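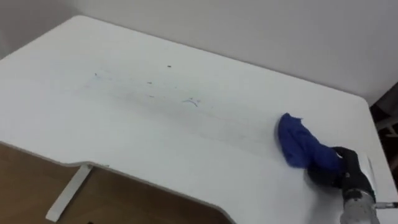
Desk wiping at the Tranden site, marker smudges still to go.

Shared 2 times · 10 comments

Hi Nurhan, January update for the Kundonard grant, and I'm going to start with the bad news so you don't have to go digging for it.

We had a safety stop fail. The arm was partway through a wiping run, pressing the cloth down much harder than we'd asked it to, and Carys James hit the pause button on the tablet. It kept going for 2 more seconds. Carys then used the red emergency button on the wall, which cuts the power directly, and that worked right away. No one was hurt (she was well outside the taped line), but a pause that takes its time isn't a pause, and I stopped all runs that afternoon.

We've found most of it. The force reading from the wrist had frozen, so the arm thought it was barely touching the desk and kept pushing. Meanwhile the pause command was sitting in the same queue as the camera data, waiting its turn like everybody else. That second part is our own design and I'm not proud of it!

What we've changed so far: pause now has its own line straight to the controller, and a frozen reading stops the arm by itself. Carys ran 100 pauses on the bench at Pustthorpe and every one was fast enough. We still don't know why the reading froze in the first place — my money is on the cable, hers is on the firmware — and Cabrera has the sensor for testing.

As for the actual cleaning, we finished 29 of the planned runs before the stop. Dry marker is the hard one. The arm tends to smear it into a gray haze and skip the little specks, so I'd like to add a second pass once we're running again.

Money is fine, apart from a spare sensor I'd like you to approve. I won't restart with people in the room until Cabrera reports back, so please expect the February numbers to look thin.

Last updated: January, 4:10 pm

Recent items
Cable routing notes, Pustthorpe bench
Tranden site: revised floor markings
Kundonard grant: autumn progress report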